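Adding a chapter summary to the Litutum manga wiki

1. Read the chapter. Summaries written from the cover have been spotted before.
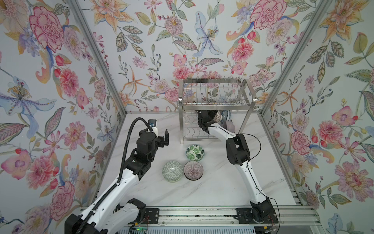
2. Open the volume page and pick the chapter number. Volume 3 restarts its numbering, for reasons known only to the publisher.

3. Write in the present tense. Keep it under 318 words – fight scenes included.

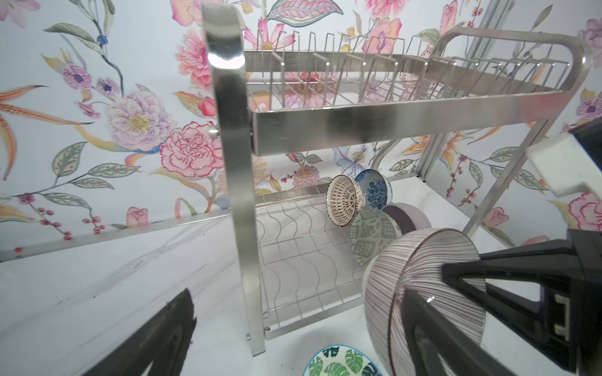 Note: sound effects go in the translation box. "Boom" needs no footnote.

4. Tag every character who speaks. Tello the otter counts, even when he only sneezes.
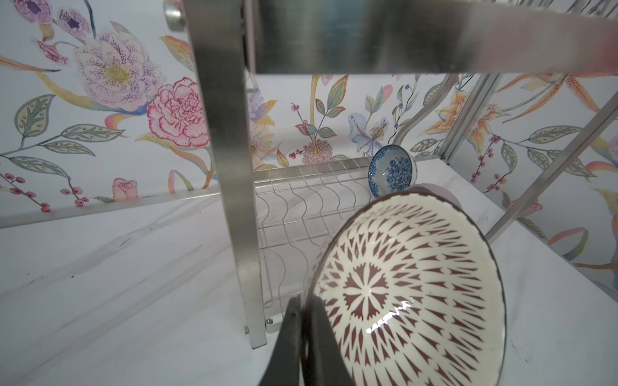 Caution: saving twice makes 2 chapters, and the second can't be deleted without an editor. 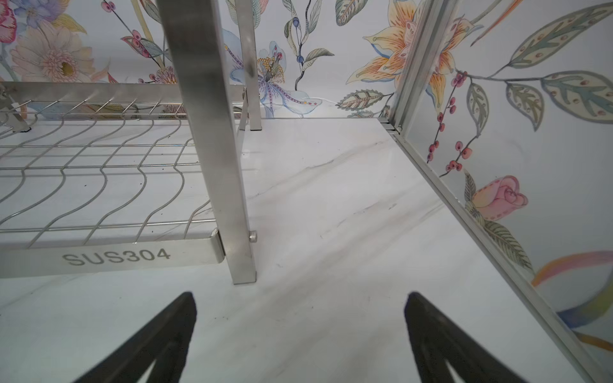
Dayana Valderrama: Step 4 misses flashbacks. I tag young Tello separately, otherwise chapter 9 looks as if he meets himself.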